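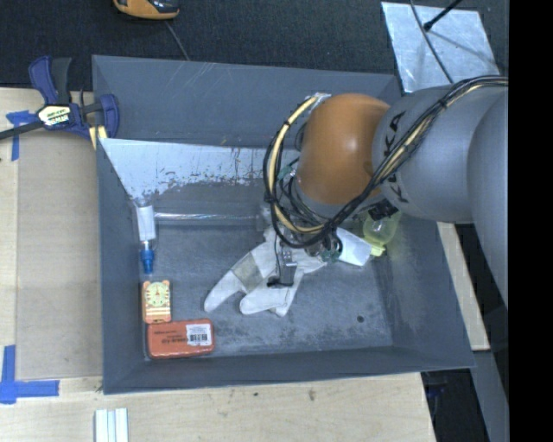 Figure 7.1 A KUKA arm over the picking bin, gripper directly above a white work glove.

Chapter 7
Gathering Examples

Before any training, you need examples. Lots of them. This chapter covers where they come from, what gets written down with each one, and how a good set goes bad without anybody noticing.

One example = one try. The camera view before the move, the spot the arm was sent to, and what came of it. Success or fail, both go in. Students like to throw out the fails — don't. A learner that sees only good grasps has no idea what a bad one looks like.

Look at the bin in Figure 7.1. Glove, bottle, long clear tube, a case with a barcode sticker. Soft, see-through, flat. Each is hard in its own way. A glove has no fixed shape, so 200 tries on one glove laid out the same way teach you less then you'd think. Clear plastic is worse, depth cameras often look right through it.

We follow two running cases. The Clundari set: 13 objects, one bin, a fixed camera. The Buvley set: many more objects, 3 bins, messier notes. Clundari is easier to read. Buvley is closer to what you will meet at work. Sithole, the labeling tool used in the exercises, opens both.

Terms to know before 7.1

Try — one full reach, from start pose back to start pose.
Label — the result stored with a try. Usually one word.
Reset — putting the objects back in a new layout between tries. Slow, dull, matters a lot.
Held-out object — kept away from training and used only for testing.

You will need the log sheet from Chapter 3. If you skipped it, go back, the column names are the same and we don't repeat them.

7.1 What counts as a try

Start with the arm at rest and the bin in full view of the camera. Save that view first, before teh arm blocks it. Then the target point. Then move.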